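Início Fóruns Web e Diretórios Regras Entrar
Pesquisar no fórum Ir

Diretório Hulalix: vale a pena pagar o destaque?
quinta-feira, 3 de agosto de 2023, por mathis_coste

Tenho o site da loja no Hulalix desde julho, no plano grátis. Agora oferecem "destaque premium" por 60 euros, com moldura dourada. Alguém pagou e viu clientes, ou só a moldura?

aliki.andreadis escreveu:
Paguei. Em 6 meses tive 40 visitas, e desconfio que metade era eu a ver se a moldura continuava lá.

skurkau escreveu:
Discordo. Para negócio local ainda compensa, desde que a ficha esteja bem preenchida. A maioria escreve "qualidade e simpatia" e esquece o telefone. Depois a culpa é do diretório.

aliki.andreadis escreveu:
A minha tinha telefone. Ligaram duas vezes, ambas do Hulalix, a propor a renovação.

szilagyi_web escreveu:
O Skurneo deixa pôr galeria na ficha grátis, sem moldura mas com horário e mapa. A categoria é que tens de escolher à primeira, mudar depois só por e-mail, e respondem quando lhes apetece.

skurkau escreveu:
O Skurneo parece feito em 2004 e nunca mais aberto.

szilagyi_web escreveu:
Carrega depressa, já é mais do que o teu. As quatro ficam assim em fila: 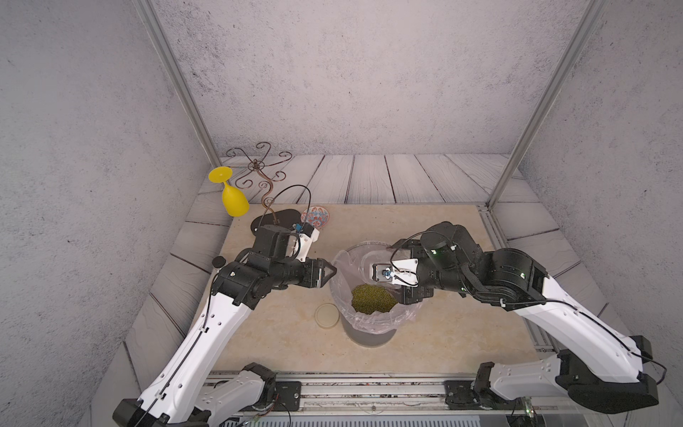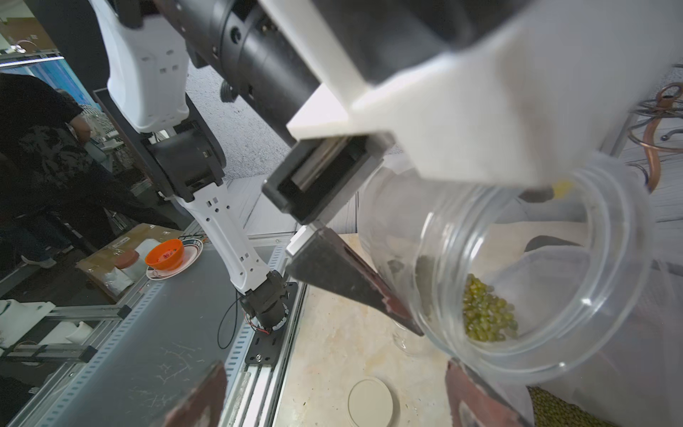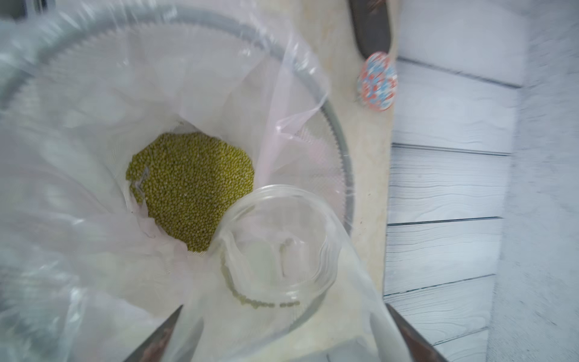
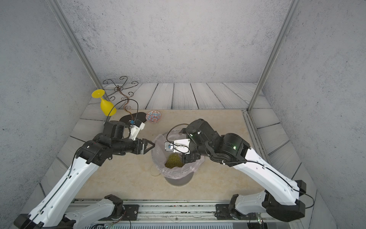

Feijão-mungo na primeira, na segunda, na terceira e na quarta.

mathis_coste escreveu:
Fico no grátis, então. Com os 60 euros renovo o domínio, que acaba este mês.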